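The Night Desk at the Tenants' Clinic

I got to the Trastlow Legal Clinic at six in the evening, which I'd been told was the quiet hour. It wasn't! The hallway was full, the copier was jammed, and a woman with a stroller was reading her eviction notice out loud to a stranger, who kept nodding and saying, "Mine says that too."

I'd come to write about housing rights in Flerby, a mill town where most people rent and the courthouse sits right across from the bus station (handy, if you're being sued). Last year the clinic took on 656 households. In 577 of those cases somebody from the clinic stood up in court next to the tenant, and if you've ever watched a housing docket go by, you know how rare that is. Most hearings I sat through in July were over before I'd found my pen.

What surprised me was how much of the work is paper. I expected speeches. What I got was rent ledgers, repair requests, a shoebox of money order stubs, and one very patient lawyer explaining that a notice taped to a door isn't the same thing as a court order. I must have heard her say it a dozen times that night, and she never once sounded tired of it.
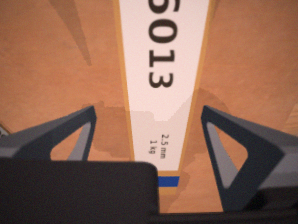 So can a landlord change the locks while a case is still going on?

Under the city's housing code, the landlord has to wait for a judge's order, and even then a court officer carries it out. A tenant who gets locked out early can ask for an emergency hearing, and the clinic keeps the forms by the front door.

That rule has been on the books for ages, but plenty of renters I met had never heard of it. The Tider Street case changed that a little. The families there came home to new locks and no heat, and 50 of them signed on to one complaint. It took most of a year. They got back in, they got their deposits credited, and the building's owner, Leung Properties, agreed to have every lease translated. I talked to one of the tenants over very strong coffee in her kitchen, and she still keeps the judge's order on the fridge, under a magnet shaped like a pear.

The clinic would love to do more of these big cases, but they eat up hours, and the hallway doesn't empty out in the meantime. The filing fee for a group complaint is $400, before anyone has copied a single page. Some months they've paid it out of the coffee fund.

I stayed until the lights in the waiting room went off at nine-thirty. The woman with the stroller had a hearing date, a folder with her name on it, and a lawyer's phone number written on the back of her hand.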